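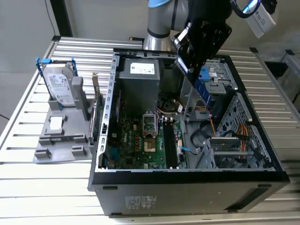

Dell tower on its side, panel off, with the gray parts tray to the left. A blue RAM module is held over the memory area.

Home | Files | Docs | Issues | Contact

# Drevska Desktop Parts Set

Photos and part records of used desktop towers opened for sorting and rebuild. Compiled at the Jarnberg workshop. Last updated Aug 20, 2020.

Print this page | E-mail this page

## What is in the set

- 3182 photos, JPEG
- 910 part records, one row each in `parts.csv`
- 7 part classes: memory, drive, caddy, power supply, fan, board, cable

## How the towers are laid out

Each tower lies flat with the open side up. Parts already out go in a tray next to the case. Drives stay in their caddies if they came with one – the caddy gets its own row, linked by `parent_id`.

## Columns

`part_id`, `tower_id`, `class`, `maker`, `label_text`, `in_case`, `parent_id`

`maker` is filled in only when it can be read on the part, as with the Seagate drive in the photo at the top. `label_text` is left blank when the print is too faint. `in_case` is `yes`, `no` or `moving`. A module held over its slot is `moving`.

## Known problems

- Cable bundles are one row even when several connectors share them.
- Empty CPU sockets are not a class. Look under `board`, in the notes file.
- 2 towers from the Ó Riain batch have duplicate IDs. To be fixed in the October release.

## Related

The Brallulano laptop set uses the same columns, without `caddy`.

## License

CC BY 4.0. Credit the Drevska Desktop Parts Set.

7 comments | 2 shares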